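About Poltard Youth Orchestra and Dance

Poltard is a performing arts school for young people aged eight to 19. We teach orchestral playing and contemporary dance under one roof, and our students put on two full productions a year with live music.

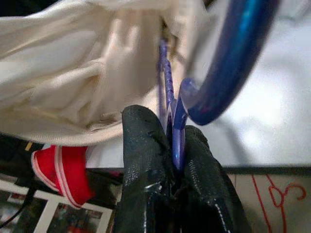

The school began as a string group of 14 players who met in a church hall after school. Emiliano Painemal, a cellist, ran it on his own for the first few years and wrote most of the arrangements himself, because very little of what he could buy suited a group with nine violins and no violas. When the dance teacher Afia Boateng moved her classes into the same hall, the two of them started sharing an end-of-year concert to save on hire costs. The first one was a short piece called Kumum, set to four of Emiliano's arrangements. It has been back on the program three times since, each time longer.

Today we have 249 students. About 100 of them play in one of our three orchestras and the rest are enrolled in dance, with a fair number doing both. Emiliano is still our music director and Afia is head of dance. They plan each season together, and a production doesn't go ahead until both have agreed on the score.

What we teach

Orchestra students have one sectional and one full rehearsal each week during term. We take strings from any level. Wind, brass and percussion players need to have had a year of lessons before they start with us, as we don't teach those instruments from scratch. Theory is included in the fees.

Dance students start in a general class and can move into the repertory group from the age of 12. The repertory group rehearses with a pianist from the first week of term and with the orchestra from the fifth. Counting music and following a conductor are part of the dance syllabus. Orchestra students, for their part, sit in on at least one dance rehearsal before they play for a show – most of them find the tempos easier to hold afterwards.

Our home

We rent the ground floor of the old Amegashie building, a former furniture showroom. It has one large studio with a sprung floor, a rehearsal room that seats 70 players, and 4 small practice rooms that students can book until 8 pm. There is a ramp at the side entrance. Parking on the street is limited in the evenings, so please allow time if you're coming to an open rehearsal.

Performances

The main production is in November and the smaller winter program is in June. Recent works include Terov, a full-length dance piece with a new score for strings and percussion, and a concert version of Kumum without dancers. We also play at local schools and at the spring fair when we're asked.

Joining us

Auditions are held at the start of each year for the senior orchestra and the repertory group. All other classes are open enrolment while there are places. We keep a small number of instruments for loan, mostly half and three-quarter size violins and cellos, and there is a fee reduction for families with more than one child enrolled. Ask at the office for the form, or pick one up from the rack inside the front door.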